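Sunday, and the puzzle is still on the desk

I have been suspicious of assembly puzzles since I was a kid, when an uncle gave me one that had clearly been missing a piece since the store. So when Tuulikki Halonen told me the Akanholm block set was "relaxing," I took that the way I take it when a dentist says it.

The box says 78 minutes of play. I have no idea who timed that. It also says ages 8 and up, and I'd like to meet the eight-year-old. The instruction sheet is one page, folded so many times that the only useful drawing has a crease through it.

My real complaint is with the claim that color makes it easier. Every kind of part gets its own color, and the sheet says you'll "see the solution before you build it." Will you? I saw a purple base, some brown and some green, and I sat there for most of an evening. 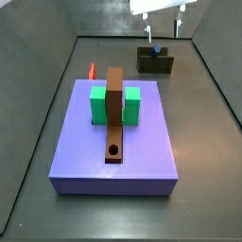
Brown post up, a green block on each side.

I will give them the slot. The flat brown bar lies down in the purple base almost level with the top, and I like that more than I expected to. Most sets at this price would have you balancing things on a plain board and hoping. What the round hole near the end of the bar is for, I couldn't tell you. The sheet doesn't mention it. Tuulikki says a peg, but she says that about everything.

The green blocks I'm less sold on. They stand right up against the post, and the sheet calls this "locking." I'd call it standing next to something. Maybe there is more to it and I'm being unfair – I did skip a paragraph.

She also wants me to try the Solance set, which has more than 50 parts and costs even more. No thanks. If I need that many loose pieces in my life I can open the kitchen drawer.

For now the Akanholm stays on the desk, next to the mail. I'll have another go at it this week, with the sheet flattened under a dictionary first so I can read the part in the crease. If anyone has worked out the hole, the comments are open.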